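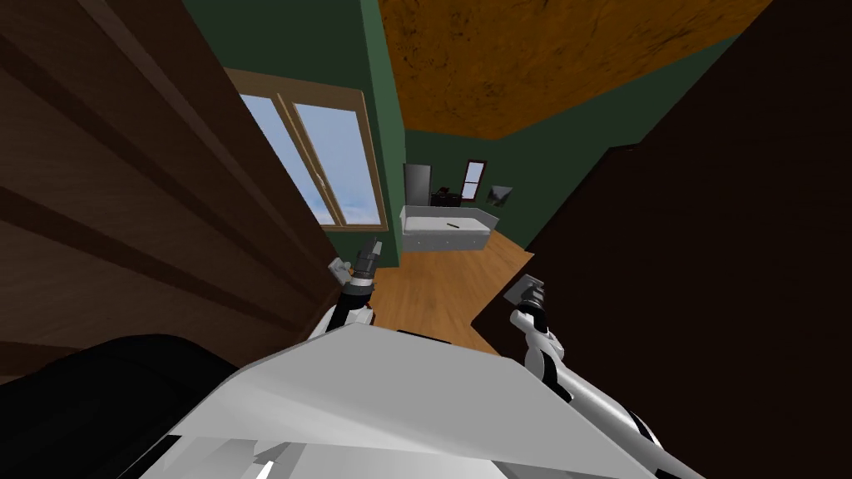 Ayten Soylu wrote:
Oh please don't quit over one bad month! I've been streaming cozy games on Wendo since my youngest was in preschool, and every March my numbers sink like a stone. You said you went from 526 followers to barely anyone in chat, but those people didn't unfollow you, did they? They're busy. Take a week, play something just for yourself, and then see how you feel (and drink some water, I'm a mom, I have to say it).

putidside_pal wrote:
I'm going to disagree a little, with love. A week off is fine, but if you've dreaded going live for months, a week won't fix it. I pushed through to 1,000 followers and was so worn out when I got there that I didn't even celebrate. I'd cut down to two short streams and drop the daily clips completely.

Ayten Soylu wrote:
Dropping the clips, though? That's how most of my regulars found me! I'd keep one a week at least.

putidside_pal wrote:
One a week I could live with. Daily was eating my evenings, and my husband was starting to talk to the dog about me.

estrella_knits wrote:
Hi, original poster here, and thank you both, I read all this with my coffee and got a bit teary. I think I'll go with two streams and one clip, and finally finish Murnton off camera, because I miss just playing it. Fadime Aydoğan from the old board told me the same thing last year and I didn't listen. Would you post a notice about the new schedule, or just change it quietly?

Ayten Soylu wrote:
Post it! Two lines, no apologizing.

Filed under: Creator Life, Streaming & Burnout

Home | Forums | New Posts | Members

Related threads
Do you tell your family your channel name?
My first 100 followers and what I'd do over
Streaming with a toddler in the house
Is a 500 follower goal too much for one year?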